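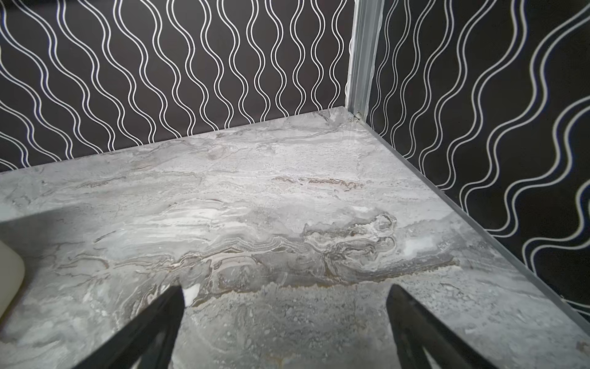
*Gray marble pattern on the table, wavy lines on the walls, and the pale corner strip where it all meets.*

Okay, so a few of you asked how I cover a tabletop and back it with patterned panels without the corner looking like a school project. I've done this three times now (twice badly!) and I finally have a method I like, so let's go.

My paper is the gray one from Dridcombe, the one with all those swirly veins and little rusty streaks. I went back and forth on it for ages in August because I was worried it would fight with the black and white waves. It's busy, sure. I love it. If you want something calmer, pick one pattern and keep the other plain, and everything below still works the same way.

## What you need

- Self-adhesive marble paper, enough for the top plus 2 inches extra on every side
- Two stiff panels for the walls
- Patterned paper for the panels
- One corner strip with grooves, the frosted kind
- Edge trim for the open side of the table
- A felt-edged squeegee, a sharp craft knife, a metal ruler
- Dish soap, water, a lint-free cloth

I spent 50 dollars on the whole thing, and 20 of that was the trim and corner strip. Worth it. My first try had no trim and the paper started lifting where my sleeves rubbed it.

## 1. Clean the table (yes, really)

Wipe the top down with soapy water, then plain water, then leave it alone for 40 minutes. Go fold some laundry. Any crumb you miss will show up as a bump, and you'll stare at that bump forever.

## 2. Look at your pattern before you cut

Roll the whole sheet out on the floor. With marble paper there's nearly always one bit that grabs your eye, like a knot of swirls or a darker band. Decide where you want that to land. I like mine near the middle and a little to one side, so it looks less like a bullseye. Mark the back with pencil, then cut with your extra 2 inches still on there.

## 3. Stick it down slowly

Start at the back edge, where the walls will go. Peel only a few inches of backing, line it up, press, and then pull the rest of the backing out from underneath with one hand while you squeegee with the other. Work from the middle out to the sides. If you get a wrinkle, lift it right away and lay it down again. Small bubbles can be popped with a pin.

Trim the extra with a brand new blade. I used to save blades and my edges looked chewed.

## 4. Cover the wall panels

Same idea, but now you've got lines to worry about. Wavy vertical lines are pretty forgiving up close and super unforgiving from across the room, so draw a plumb line down the back of each panel and match the paper to it. Breathnach has a nice free printable grid for this if you don't trust your eye.

I don't try to match the waves across the corner. The strip breaks them up anyway, and life is short.

## 5. Fit the corner strip

Stand it upright where the panels will meet and cut it to the height of your panels. Slide one panel edge into its channel, then the other. Do a dry run first! Check that the bottom sits flat on the table, and shave a hair off if it rocks.

## 6. Add the edge trim

Last bit. Cut the trim to length, press it along the open side of the table, and run your thumb down it hard a couple of times. A see-through gray trim goes nicely with gray marble and doesn't make a big stripe.

Leave everything overnight before you put anything heavy on it. For cleaning, a damp cloth is plenty, and skip the scrubby side of the sponge.

Next up I want to try the Floltcombe cork paper on a shelf.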